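The Shelf Against the Brick

How one white unit taught me to stop storing things on the floor

I have a weakness for old industrial rooms. Give me a brick wall and a ribbed ceiling and I'll forgive you almost anything, including the draft. So when Mareike Diekmann asked if I wanted to come by the Lonier building in April and help her work out where everything was going to live, I said yes before she'd finished the sentence (she was going to offer me lunch, too, so I played that badly).

I've been writing about storage for 12 years now and I still get nervous in a big room. Small rooms tell you what to do. You've got one wall, the shelf goes on the wall, done! A big room lets you put things anywhere, and people do, and three months later there's a bag on every chair and the scissors have left the country.

Lonier has the good bones, though. Brick, white ribbed panels overhead, and those long fluorescent lights marching off toward the far end.

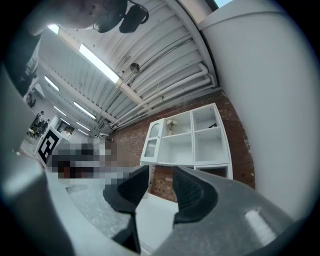
White ribbed ceiling, a long line of lights and brick below.

I know fluorescent lighting gets a bad rap in magazines like this one. I'd keep it. If you're sorting a shelf you want to see into the back of it, and a pretty lamp in the corner is no help at all when you're hunting for a lid. Mareike wants to box in the white pipes at some point. I told her to leave them alone and spend the money on hooks, and we're still arguing about that by text.

Anyway, the shelf. My rule with open shelving is that you start with one thing you like looking at, before any of the useful stuff goes in. Desta Hailu, who I shared a studio with for years, used to do it the other way around, useful first and pretty later, and later never came. Her shelves looked like the back room of a shoe repair place. She'd tell you so herself.

It doesn't have to be much. A small pink vase with white flowers, on the top middle shelf, and suddenly the whole unit looks like somebody meant it.

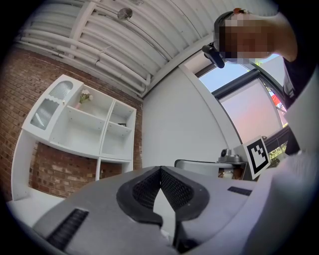 The other thing I always push for is a bit of door. All-open shelving photographs beautifully and is murder to live with, and all-closed in front of brick is a waste of brick. One cabinet with ribbed glass gets you a long way. You catch a blur of color behind it and none of the mess! I'm less sold on scalloped trim in general (my grandmother had it on everything, including a radio), but on a white unit against red brick I've come around. It needs something a little silly there.

Then there's the upper shelf problem. Everybody puts the wrong things up high. Heavy pots, the good bowls, a box of tiles somebody is keeping for a repair. I want soft, light things up there, bags above all, the kind you can grab with your arms over your head and not get a concussion if you miss.

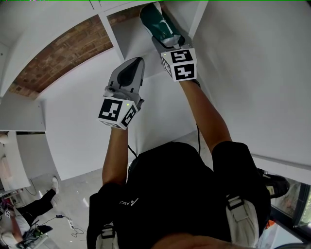 Stand a bag up if it'll stand, with the printed side facing out, and leave room on both sides for your hands. If you have to pull two other things down to reach it, you'll stop putting it back. I give it 2 weeks.

And please deal with your cables before you deal with your shelves. Mine used to run all over the floor of my workroom until I tripped with a full mug of tea, and the rug never recovered. A power strip wants to be up on a wall or tucked behind a leg of something. I priced out a proper built-in channel from Kuhlmann once and nearly fell over a second time. I now use three screws and a strip of felt.

We never got to the drawers. Mareike has a whole theory about drawers, and she wants labels on the inside, where only the person opening them can see. I'm going back to hear the rest of it, and this time I'm letting her get to the part about lunch.

Comments (3)

Leonie Schmieder
Team pipes! I painted mine to match the wall and regretted it within a month. Leave them white.

Rory Imrie
What do you do about dust on open shelves, though? My place is next to a main road and I'm wiping them down constantly.

Paraskevi Politis
I have ribbed glass on my kitchen cabinets and the grooves hold grease like you wouldn't believe. Old toothbrush, warm water, dish soap. Still love them.

More from Wondberg
Living With Brick When You Can't Drill Into It
The Fandport Kitchen, One Year On
A Case for Ugly Hooks
Vases Too Small for Anything but Three Stems

Contact | Subscribe | © Wondberg Magazine | Back to top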